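The Ferry to Flirnovano

The morning boat leaves Wakero at twenty past six, and if you want a seat on the left side you must be at the ramp before six. I learned this in my first October on the lake, when I stood for the whole crossing between a crate of onions and a man sleeping on his feet. The left side is the warm side. The pipe from the engine passes behind the bench there, and the regular passengers have known it longer than I have been alive.

I came to Nadstead for a job in the land office and I meant to stay one winter. It is a town of low houses and one long street which goes down to the water and stops there, as if somebody had forgotten to finish it. Wakero is the port, two miles along the shore. Across the lake is Flirnovano, with the hospital, the high school and the only shop in the district where you can have a key cut. A road goes around the north end, but it is 51 miles long and in spring a part of it usually lies under mud. So people take the boat.

The boat is called the Langat. She was built for another lake, in a warmer country, and her windows were made to slide open on all sides. They still slide open, also when you do not want it. In the cabin there are benches for 322 passengers according to the plate beside the door, but I do not believe the person who made this plate had ever met people in winter coats. On a market Saturday we are perhaps half of that number and already it is difficult to reach your handkerchief.

What surprised me in the beginning was the silence. I come from a place where strangers on a train will ask you what you earn. On the Langat the first twenty minutes belong to sleep, and even the children seem to understand it. Then, near the buoy that marks the middle of the lake, somebody opens a thermos, and after this the talking can begin. I have never heard anyone explain the rule. A visitor who speaks before the buoy is forgiven, but he is looked at.

The talk is mostly about prices, knees, and who has sold a field. I know more about the fields of this district from the boat than from my own office, where the papers arrive months later. There is also a steady argument about the timetable. The old timetable had a boat at noon. It was taken away eleven years ago, and on some days you would think it happened last week. A woman from the upper end of Nadstead still keeps the old card in her purse and she takes it out to prove that the noon boat existed.

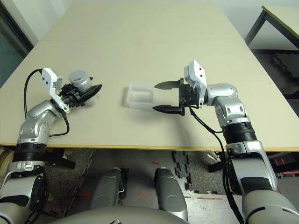

I once tried to find out how the crossing had started. In the library of Flirnovano there is a folder with letters from the first years, when the boat was a flat wooden thing pulled along a cable and could carry two cows or one wagon. The letters are nearly all complaints. The ferryman is late, the ferryman is rude, the ferryman has put a cow where a lady's trunk should be. In one of them the writer demands his money back for a crossing that took three hours in fog and ended at the same shore where it began. The reply is not in the folder. I would have liked to read it.

The fog is still the master here. In late autumn it comes down from the hills after midnight and lies on the water until nine or ten, and then the captain sounds the horn and goes slowly, with one of the deckhands standing at the front. You hear Flirnovano before you see it – the bell of the fish market, then dogs, then the trucks on the quay. I have made this crossing so often that I can say from the sound of the dogs how far we are.

Last winter there was a meeting in the school hall about the future of the line. The district had counted 417 regular ticket holders, a smaller number than the year before, and a bridge was mentioned again. A bridge has been mentioned in every decade since the cable boat. People listened politely. An engineer showed where the pillars would stand, and a farmer asked if they had thought about the ice, and she answered that yes, they had thought about it. After that the questions were all about the noon boat.

I am not against the bridge. When my neighbor had to reach the hospital at night, in January, the Langat was tied up and the ambulance drove the long way around. He lived, and he tells the story with some pride, but I remember his wife's face when she came home. It is easy to love a slow boat if you are healthy and your work begins at eight thirty.

Still, I have renewed my pass for another year. The price went up a little. The man in the ticket window at Wakero punched it without lifting his head, as he always does, and told me that the heating on the left side was being repaired, and I should maybe try the right.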